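Refurb servers for the house: has anyone checked the savings?
Home Hardware > Used and Surplus > General talk

jruppert
8:12 am
I keep reading that a retired server is the cheapest way to get a lot of computer for the money. Every time somebody posts this, the math stops at the sticker price. So I wrote down what mine cost over a year and I'd like somebody to tell me where I went wrong, or admit the whole idea is oversold.

The machine was $142 shipped from Jadonside. Good price, no complaints. Then rails, two drive trays, a second power supply that didn't whine, and a shelf, since the rails didn't fit my cabinet. It pulls 95 watts sitting there doing nothing. I left it on all year like everyone says you're supposed to.

I'm not going to post my electric bill, but the power came to more than the box did. A used office desktop would have done everything I asked of it, and I could have kept it in the den.

Jörg

facundo_e
8:40 am
You bought a server and used it as a desktop. What were you running?

jruppert
8:51 am
File storage, backups for two laptops, a music library. Which is what most people here run, if you go by the signatures.

gunnelh
9:30 am
Then yes, you overbought. But "oversold" is a stretch. I have eight people in a small office on one of these and I'm not going back to desktops with memory that can't report its own errors. We had a desktop corrupt a customer file slowly over a month and every backup we had was a backup of the damage.

Also, 95 at idle is on the high side for one socket. Are both sockets filled? Did you look at the power profile in setup? A lot of them leave the company set to maximum performance and stay that way.

jruppert
10:05 am
Both filled. I didn't know I could take one out.

gunnelh
10:11 am
Usually you can, but you lose the memory slots and some of the expansion slots that belong to it. Check the owner's manual for which socket has to stay populated, and put a blank in the other one if the maker calls for it. Airflow gets odd otherwise.

vquezada
12:22 pm
I'm going to be the grouch here. What bothers me more than the power is the word "refurbished." I've bought from three sellers in the last couple of years, Jadonside included, and I can't tell what any of them did apart from wiping down the lid. Grestik at least sends a sheet with it. The sheet on mine said "tested 100%." Tested for what? How long? Under what load? I wrote and asked. The answer was that it powers on.

So now I take everything apart when it comes in. Lid off, shroud off, heatsinks off, look at what's there, clean it, put it back with fresh paste. It's an hour I'm donating to a company that charged me for that hour already.
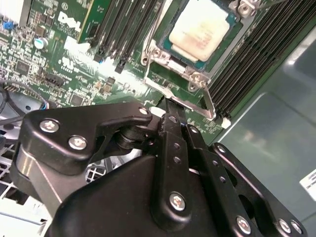
Then I run a memory test overnight and a load test the next day, and only after that do I leave feedback. Sellers count on the opposite order. You get the email asking for five stars before the box is out of the hallway, and the return window is usually short enough that a slow fault will outlast it.

Out of the three, one had a bad memory stick and one had a fan that stopped under load. "Tested 100%."

Valentina

facundo_e
12:49 pm
I think you're doing more harm than good pulling heatsinks on a machine that was running fine. If the temperatures are normal, leave it alone. I've seen more bent pins from people "just checking" than I've ever seen chips cooked by old paste.

vquezada
1:03 pm
How would you know it was running fine? You weren't there.

facundo_e
1:10 pm
I turn it on and read the temperatures. It takes five minutes. If one processor is way hotter than the other, fine, go in. Otherwise you're fixing something on a hunch.

vquezada
1:15 pm
You can redo paste without ever opening the socket. But all right, reading the temperatures first is fair. I'd still pull the heatsinks. We won't agree on this.

abelardo_b
3:37 pm
I used to buy these by the pallet for a school district, so some perspective from the other side. The resellers get them in lots of 500 or more. There is no way they are opening each one at $142. They boot it, they wipe the drives (you hope), they print a label. If a seller claims to do more than that at that price I get suspicious.

The ones that do proper testing charge for it. I was quoted $2,486 for one machine with a two year warranty, same model Jörg has, more memory. People laugh at that number. But if a business depends on it, that's closer to what the thing costs once you count somebody's evenings.

gunnelh
4:02 pm
$2,486 for a used one? I'd buy new.

abelardo_b
4:09 pm
New with the same memory was a good deal more when I priced it in November. I didn't buy the refurb either, for the record. We kept the old ones going another year.

lã_and_wire
6:55 pm
Has anybody used that Jellilum monitoring thing to track power? The ads say it cuts idle use by a third.

jruppert
7:20 pm
Tried the trial. It's a dashboard. It shows you the number and then suggests turning things off. My plug-in meter shows me the number too, and it doesn't want a subscription.

facundo_e
7:26 pm
"By a third" compared to what, is what I'd ask them.

jruppert
9:48 pm
Update. Took the second processor out, following the manual, and moved the memory over to the slots that still work. Changed the power profile while I was in there. It's down to about 70 on the meter at idle. Better, still not a bargain. The music library hasn't noticed.

gunnelh
9:55 pm
Keep the spare chip in something antistatic. You'll want it when you sell the box.

jruppert
10:02 pm
To whom? You all read the thread.

vquezada
10:14 pm
Say it's tested 100%.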